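Prevance Community Boards > Public Health > Surveillance and Reporting
Topic: Reduction in wastewater sampling for respiratory viruses, Brondo district

brondo_lab_liaison
The district health office has confirmed that wastewater sampling at the Brondo plant will move from a weekly schedule to one sample every 2 weeks, beginning in October. The stated grounds are cost and the low level of respiratory illness reported over the summer. I would like to collect views from members who use these results in their work before the comment period closes.

My own position is that the change is premature. Clinic testing has dropped to the point where it tells us very little about spread in the general population. Wastewater is the one measure that does not depend on people seeking a test.

flamar_clinic_admin
Thank you for opening this topic. Our clinic in Flamar does not object to the new schedule. We reviewed our use of the weekly bulletin and found that staffing and mask decisions followed the hospital admission figures in nearly every case. The wastewater numbers were read with interest but were seldom acted upon.

I would also note that the bulletin is often late. A weekly sample that reaches us after 12 days is of limited use for planning.

brondo_lab_liaison
The delay is a fair criticism and I have raised it with the office. It arises at the reporting stage, however, and a less frequent sample will make it worse. If the wait for results remains at 12 days and the samples are 2 weeks apart, a rise in cases could be well under way before any reader of the bulletin is aware of it.

epi_desk_caputo
Members may find it useful to know that Caputo adopted the same schedule last year. We kept the option to return to weekly samples if two results in a row showed an increase. That option was used once, in January, and the change took longer than planned to arrange with the courier.

On the whole the arrangement has been acceptable. I would advise Brondo to put the trigger in writing, with the name of the office responsible, before the first sample is dropped.

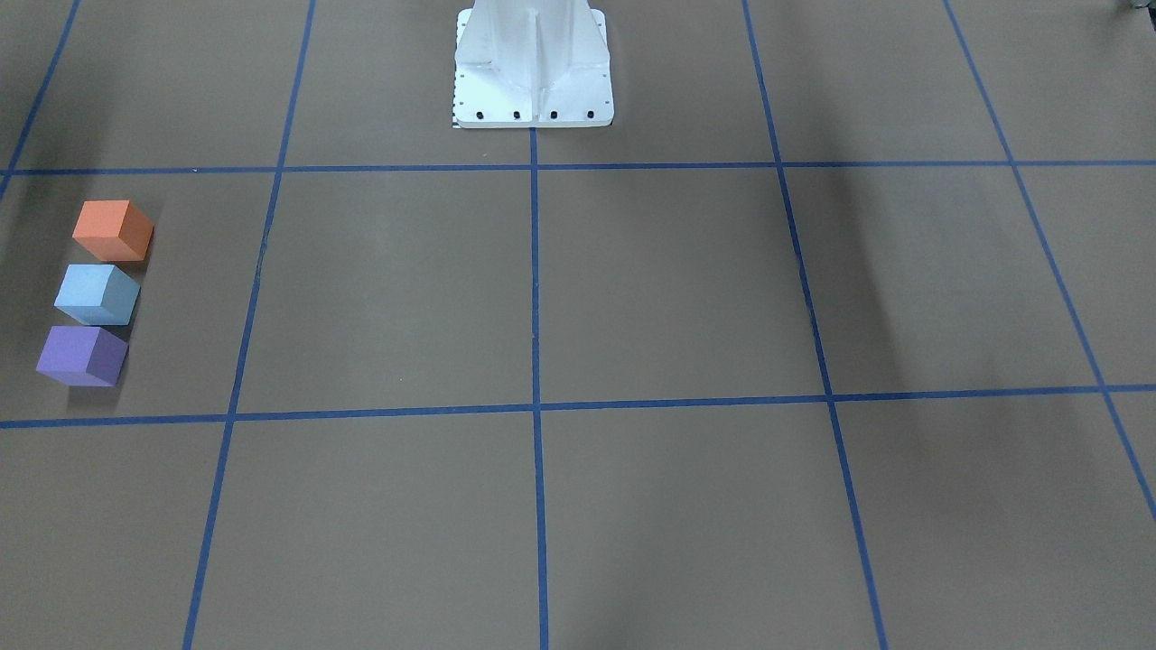
quietwater
With respect, a written trigger is only as good as the data behind it. Two results in a row on the new schedule means a full month of waiting in some cases. Was this considered in Caputo?

epi_desk_caputo
It was considered. The two results are counted from the first increase, so the wait is shorter than a month, but I accept that it is longer than it would be with weekly samples. We also look at school absence reports and pharmacy sales during that time. Neither is a substitute, and we do not present them as such.

flamar_clinic_admin
I can support a written trigger. I remain of the view that money saved on sampling should go toward faster reporting, and I will say so in our comment to the office.

brondo_lab_liaison
I am grateful for the replies. I will submit a comment asking for three items: a written trigger, a fixed limit on reporting time, and a review in March - with the results of that review made public. Members who disagree are encouraged to write to the office separately.

quietwater
Please add that the older results should stay online. The Flamar page lost its first winter of data when the site was moved, and I have yet to receive an answer as to where it went.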